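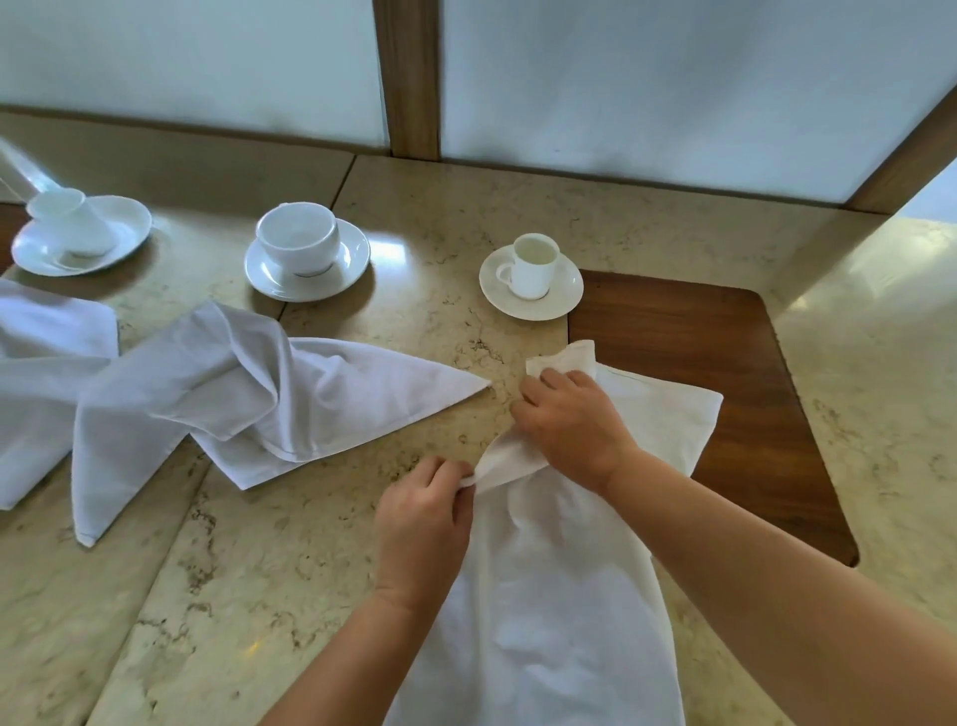

Brivari head camera kit, reviewed after one month

I bought the Brivari to record hand demonstrations for a folding arm I'm building at home. The kit is a headband, a camera on a tilting bracket, a battery pack and a cable. It cost me $89 and arrived with one screw missing. Holmgren sent a replacement.

Cloth napkins are my test task. They're cheap, they wrinkle differently on every fold, and the arm has to learn to find an edge before it can do anything useful. I've recorded 102 clips so far and kept 80. Most of the rejects were my fault: I looked up and the hands left the view.

The bracket holds its angle well once tight. Set it lower than the manual says if you work at a counter. The headband gets uncomfortable after 10 minutes and I ended up padding it with felt.

White cloth on pale stone is hard for any camera. With a window behind the counter, auto exposure drifts and hems wash out. Locking exposure in the Dromix app fixed most of it, but the lock resets at every power-up.

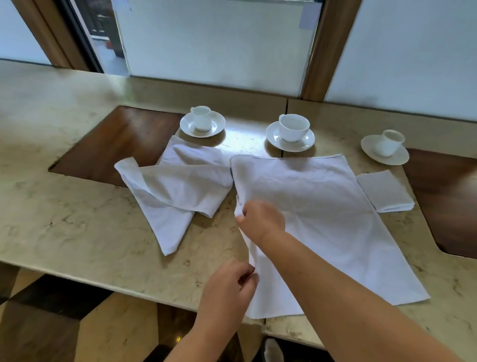 Essam Abdelaziz wrote back that he gets cleaner edges by locking white balance too, and that he'd skip the app and set both over the cable. I tried that and the settings stayed put after a restart.

Battery life is fine for a morning. The clip that holds the cable to the headband is weak, so I use tape.

Four stars. I'd buy it again at this price, with a better headband.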